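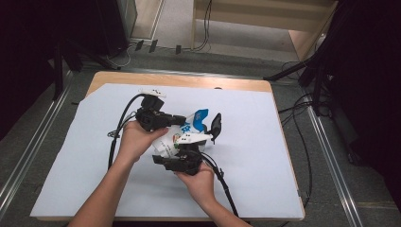
Small table with the paper on, white packet held over it.

Home | Forums | Kitchen & Storage | Search | Log in

Paper cover on a small sorting table: loose or fixed?

drawer_liner
I have been using a small table for sorting part-used packets before they go back in the larder. It is covered with one large sheet of pale blue-white paper. The method is simple. Each packet comes to the table, gets flattened, has its top folded over and goes into a box by type. Crumbs and powder stay on the paper, the paper gets lifted and emptied, and the table underneath needs only a wipe.

The sheet covers nearly all of the top and carries on past the front edge. I left the excess there on purpose. One corner is cut at a slant, lower left as you look at the photo, from where I ran the scissors off line.

Two questions. Should the sheet be taped down or left loose? And is there a better way of dealing with soft plastic packets that will not hold a fold? The one in the photo is typical: wrinkled all over, with edges that bend back under whatever is near them.

tallboy_77
Tape it. A loose sheet moves every time a forearm goes across it. Low-tack tape, short pieces, all 4 corners. If you tape along whole edges you will tear the paper getting it up and lose the crumbs you were trying to collect.

Trim the front as well. Anything hanging over the edge gets leaned on, and leaning on it pulls the sheet towards you.

Marrowfat
Disagree about trimming. The overhang is the useful part. You take hold of it, lift, and everything runs to the back fold. With the paper cut flush you have to get a fingernail under it, and by then half the contents are on the floor. I would leave the front alone and tape the back only.

tallboy_77
Then it creases at the front edge of the table and the crease collects powder. I did it that way for long enough to stop.

Marrowfat
A crease at the edge is easy to empty. You fold along it.

Zineb El Ouafi
Depends on the weight of the paper, which has not been given. Thin paper will slide and crease whatever you do. A heavier one lies flat under its own weight once the curl has gone out of it. The sheet in the photo looks fairly smooth, only slight creases, so I would guess the curl is not the problem.

If yours came off a roll, reverse-roll it by hand and leave it overnight under something flat. Do that before deciding on tape.

On the packets: soft plastic does not keep a crease well. Folding it more firmly achieves very little. Push the air out from the bottom upwards, bring the sides in to make a strip, then roll the strip down from the top and clip it. The order matters. If you roll first, the air has nowhere to go and the roll opens again.

drawer_liner
It is off a roll, yes. Tolline, the plain kind. I do not have the weight, the wrapper went out with the recycling. I will try the reverse roll.

I have been folding the top straight over without bringing the sides in, so that explains part of it.

pipkin
Which roll width do you have? I have the Tolline in 600 mm and it does not leave any overhang on my table. I end up using 2 lengths side by side, and the join is where everything goes.

drawer_liner
The wide one. I have not measured it. It was what the shop in Drerstead had in.

Marrowfat
pipkin, overlap the lengths and put the upper one on the side you sweep from. Then you are sweeping down a step and not into a gap. Tape on the underside of the join if it still lifts.

pipkin
I sweep from both sides. I will have to pick one.

overwintered
Different point. White packets on pale paper are a nuisance to sort. The colour of the paper is too close to the colour of the plastic, and you lose a small white scrap or a torn-off corner against it at once. The packet in the photo is easy enough to see on account of the blue patch and the bit of colour in the logo, but turn a plain one face down and there is much less to go on. I use brown kraft. White flour shows on it, salt shows on it, sugar shows on it.

Zineb El Ouafi
Tea and pepper do not show on it. Ground coffee certainly does not. Pale paper is the better general choice if what you spill is mostly dark.

overwintered
I spill mostly flour.

tallboy_77
I would not choose the paper by contrast at all. Choose it by whether it sheds. Some of the cheaper kraft leaves fibres in anything damp that touches it, and you find them stuck to the outside of the packets afterwards. Smooth and pale is fine. Put a lamp at one side of the table if you cannot see small scraps. Low and from the side, so that they throw a shadow.

drawer_liner
The shadows from my hands are already a bit of a bother with the light where it is, so a side lamp may move the trouble elsewhere. I will test it on the side opposite the hand I hold the packet with.

Has anyone used the Gutero clips for soft packets? The long ones with the hinge at one end.

pipkin
Yes. They hold well on a rolled top and badly on a flat fold. The hinge end grips and the open end does not, so if the plastic is thin you get a gap on one side. Put the thicker part of the roll at the open end and it evens out. They are also longer than most packets are wide, so they stick out of the box and catch on the next row.

Marrowfat
Clothes pegs. The small wooden ones. One in the middle for a narrow packet, one each end for a wide one.

overwintered
Pegs leave the corners open. For anything that takes up moisture I would not rely on a peg. Tip it into a jar, cut the printed panel off the packet and keep that with the jar.

Zineb El Ouafi
Agree with the jar for sugar and salt. Before cutting anything off, check where the date is. It is quite often on a seam and nowhere near the main panel, and on a badly wrinkled packet it can be unreadable until you pull the plastic flat. I pull it over the table edge under light tension, print side up.

That is one more argument for leaving the front edge of the table without tape, incidentally. You want a clean edge to pull against.

tallboy_77
With paper folded over it, the edge is not clean. Use the side of the table.

Zineb El Ouafi
Paper over the edge is no obstacle to a plastic packet. It slides better than it would on bare board.

Mod (larder section)
Moving the jar discussion to the jars thread if it goes on much longer. Table covering and packets are fine here.

drawer_liner
Reporting back. I reverse-rolled the sheet and left it overnight under the large chopping boards. It lies flatter now, particularly at the back. I taped the back corners and left the front loose with the overhang as it was. It moves slightly if I lean, but it goes back.

The strip-and-roll method works on the larger packets. On small ones there is not enough height left after bringing the sides in, so I fold those once and stand them against each other in the box, tight enough to keep shut.

Side lamp: no improvement. I have moved the table nearer the window and left it at that.

pipkin
What box are you using? Mine are Hajji and the sides bow out once they are packed tight, so the small packets at the ends open up again.

drawer_liner
An old shoebox, for now. The sides hold if it is wedged between two others.

tallboy_77
I still say trim the front. But if you are keeping the overhang, square off that slanted corner next time you cut a sheet. It gives you less to hold on that side when you lift, so the load runs that way.

Marrowfat
Cut it longer next time. I take 2000 mm at a go for the worktop, crease it where I want it to bend and tear off the dirty part as I work along. It wastes less than changing the whole sheet.

drawer_liner
I will cut the next one square. The current sheet has some use left in it.

Last updated: October 22, 2026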